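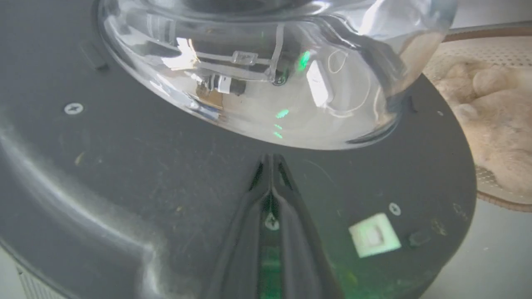
Clear dome on a dark round base.

How Long Should You Rest Between Sets?

By Efe Ogundipe

Most training plans specify the exercise, the load, the number of sets and the number of reps. The column for rest is often blank, or holds a single figure copied down the whole page. This leaves a large part of the session to habit. A lifter who rests for one minute and a lifter who rests for three are doing different workouts, even when the rest of the plan matches line for line.

Rest matters for a simple reason. A hard set draws down the fuel stored in the working muscle and raises the level of waste products around it. Both return toward normal during the pause, quickly at first and then more slowly. If the next set starts early, the muscle begins with less to spend. The usual result is fewer reps at the same load, or the same reps with worse form.

The log kept at the Girdale gym shows the pattern well. Members there write down the load, the reps and the rest before each set, and the coaching staff type the sheets into a shared file. At the last check in March the file held 1508 sets of squats, presses and rows. Where the rest was under one minute, the third set usually fell short of the first. Where it was three minutes, the drop was small and in many cases absent.

A log of this kind has limits. Members chose their own rest periods, so the people who rested longer may also have been the stronger and more careful ones. The load was not fixed across the group. The file supports a rule of thumb and should not be asked to support more. 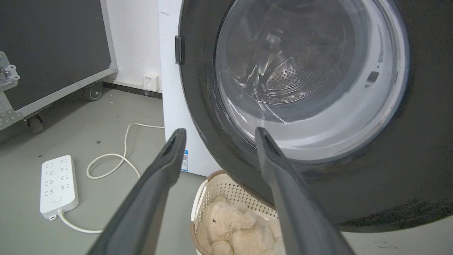 Round door and steel drum of a front-loading washer.

Matching rest to the lift

The first thing to look at is how much muscle the lift uses. Squats and deadlifts load the legs, hips and back together and drive up breathing and heart rate. Three minutes is a sound starting point for these. Presses and rows sit a little lower, and 2 to 3 minutes will cover most people. Curls, calf raises and side raises involve far less tissue and can be repeated after one minute with little loss.

The second factor is how close the set comes to failure. A set stopped with several reps in reserve needs less recovery than one taken to the last possible rep. Warm-up sets fall at the far end of this range. The time taken to change the plates is normally enough.

The third is the aim of the session. For strength, the load has to stay high from set to set, and rest should be generous. For muscle size, total work counts for more, and there is some room to trade. Cutting rest by 50 percent saves time, but if it also removes several reps from every later set, an extra set may be needed to recover the lost work. Part of the saving is then gone. For general conditioning, short rests are acceptable and the falling rep count can be treated as part of the exercise.

Pairing

There is a way to shorten the session without shortening the recovery of any one muscle. Two lifts that do not share muscles are paired and done in turn — a press and a row, for instance, or a leg curl and a side raise. Each muscle group rests while the other works. The Danladi plan, which Girdale has used with its evening group since May, pairs everything except the squat and the deadlift. Those two are done alone and first.

Pairing has a cost. Breathing stays elevated, and a lifter in poor aerobic condition may find that this sets the limit before the muscles do. A pause of one minute between the two lifts deals with most such cases. 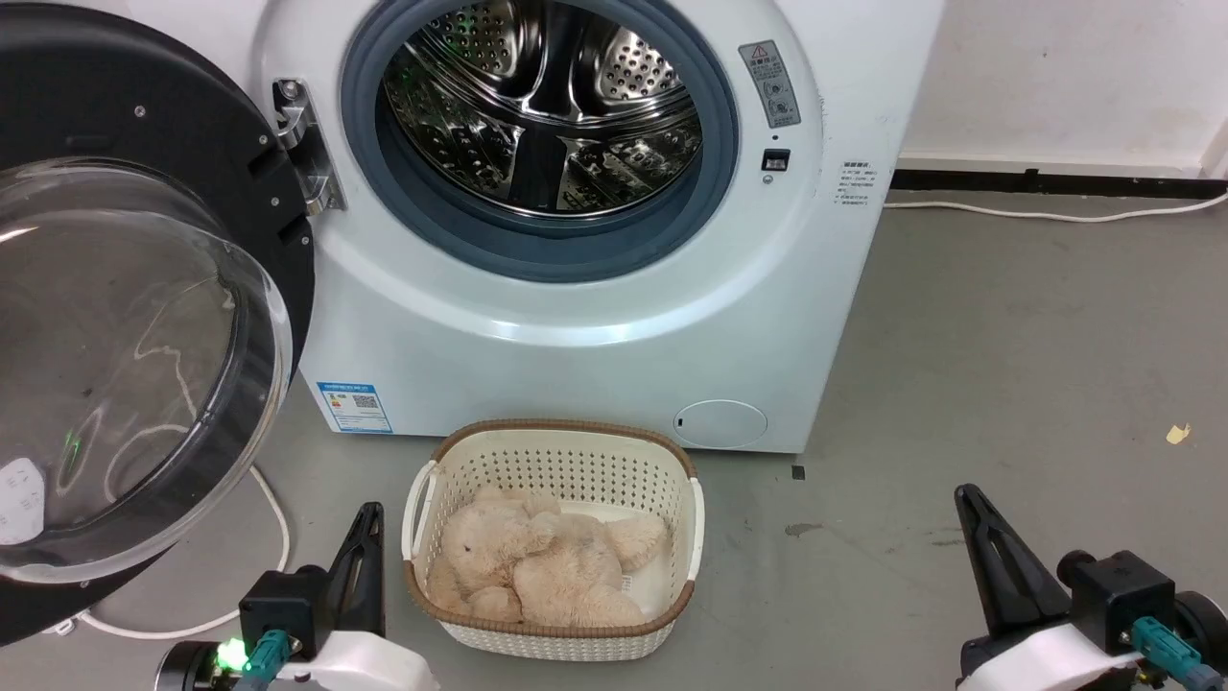 Efe Onuoha would drop the clock entirely. A fixed rest, on this view, is too long for the first set and too short for the last, and a lifter does better to start again when breathing has settled and the next set feels possible. Onuoha does allow that beginners judge this badly and tend to go early.

The two methods can be combined. Use the clock as a floor and go by feel above it. If breathing is still heavy when the time is up, wait another 30 seconds and check again. Write the real figure in the log in place of the planned one.

Change one thing at a time when testing a new rest period. Keep the load, the order of lifts and the time of day the same for three sessions, then compare the reps in the final set. A loss of one rep is within normal variation. If the loss is larger and shows up in all three sessions, the rest is too short for that lift at that load.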